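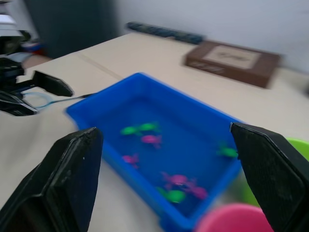 *Wrist view from the open day: four green toys and four pink ones in the blue tray, with the other arm's gripper coming in at left.*

# Week 5 handout: what I'd like you to take from the Skiltuvholm visit

Fourteen of you signed up for the lab open day, and the rest of you have been asking what you missed, so I'm writing this for both groups. If you were there, skim the first part and go straight to the questions about water. If you weren't, read all of it, please, and borrow somebody's notes — mine are mostly arrows.

## What the demo was

Two arms, one table, a tray of little plastic sea creatures, and a very simple job: get the toys out of the tray and put them away by color. Green ones go in the green bowl, pink ones go with pink. A four-year-old would be done before you finished explaining it (mine would also have eaten one), and that's why I love it as a teaching task! You don't need to know anything about factories to see when it goes wrong.

The arms are driven by a person first. The operator does the job over and over, the cameras and joint sensors record it, and later a model is trained to copy what it was shown. The team had 643 recorded runs of this job when we visited in January, and they were pretty open about how many of those were boring. Boring is good. You want lots of ordinary pickups, along with a fair number of near misses where the operator had to back off and try again.

A few words you'll need for the reading:

- **Episode:** one recorded run, start to finish.
- **Wrist camera:** the small camera mounted near the gripper. It moves when the arm moves, so expect blur.
- **Overview camera:** the one that looks at the whole table.
- **Policy:** the trained model that decides the next motion.

Somebody asked me on the bus why you'd bother with a wrist camera if half its pictures are smeared. Well, look at how close it gets. From up high, a toy tucked against a tray wall may be a few pixels of pink, and the gripper can easily hide it completely. The wrist view gives you the fingertips and the target together, and that's what you care about in the last inch of a grasp. 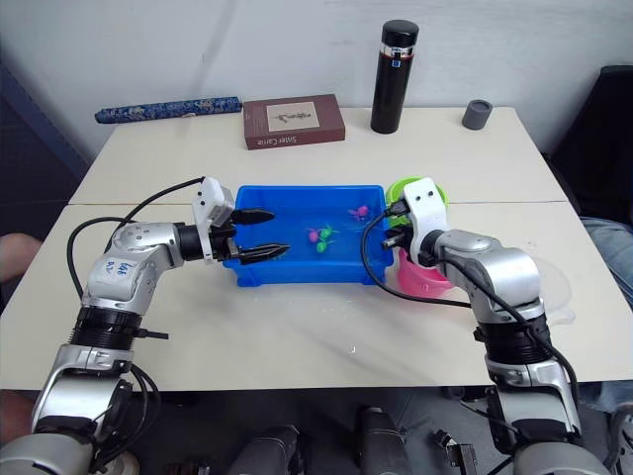
With two arms you also have to think about whose turn it is. Both can reach the tray, so both can reach each other. The operators we talked to had a habit I'd like you to steal for your own project: before moving one arm in, they say out loud which toy they're going for. It sounds silly for the first few minutes and then you miss it when they stop.

Cables, too. I know I go on about cables. A loop of slack that's fine in one pose can drag across the table in another, and the recording won't tell you that's why the arm felt heavy. Check them before every session.

## Why water makes it harder

This is the part I want in your write-ups. Put a toy on a dry surface and it mostly stays where you left it. Put it in water and four things change:

1. It can drift while the arm is on its way.
2. The gripper pushes water ahead of itself, and the water pushes the toy.
3. Reflections show up as bright lines that look like edges.
4. Anything under the surface seems to be in a slightly different place than it really is.

Pick two of these and tell me how you'd test them one at a time. Please don't write "use more data." More of what data? Which depth, which lighting, how many toys? If your plan needs 2126 episodes, tell me how long one episode takes and who's sitting in the chair.

I'd also like a paragraph on tools. A net is more forgiving than two fingers when the target is slippery and floating, but now the robot has to grab the net first, keep hold of it, and tip it out at the end. Is that trade worth it to you? I go back and forth.

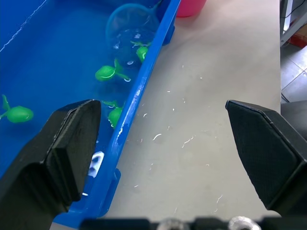
Bhupendra Bisht read a draft of this and said I was being too easy on the net: once the handle slips a little in the fingers, the robot's idea of where the hoop is will be wrong for the rest of the run, and he would want that slip measured before any training started. He'd also have students try the job by hand with tongs, eyes on a screen showing only the wrist view, and write down every time they lost the toy.

I'm adding the tongs exercise to next week's lab. Bring a towel.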